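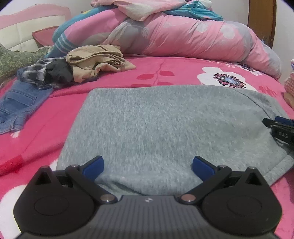

2. Demonstration visit, Apr 10, 2026

Mr. Gaétan Beaulieu came from Trurero to see the clothes handling work. Csaba Kerekes showed him the hand-held grippers at a bed with a pink flowered blanket and mixed clothing. Mr. Beaulieu asked mostly about soft fabrics, like the gray piece lying near the fingers. He also wished to try the grippers by himself, and we agreed with pleasure.

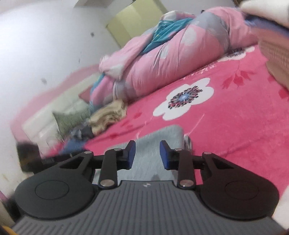
3. State of the work

At the end of March we had 1,192 recordings, of which 191 still wait for checking. Benedek Kiss is responsible for this. We ask to move the delivery to Endach by nine days. The budget stays the same.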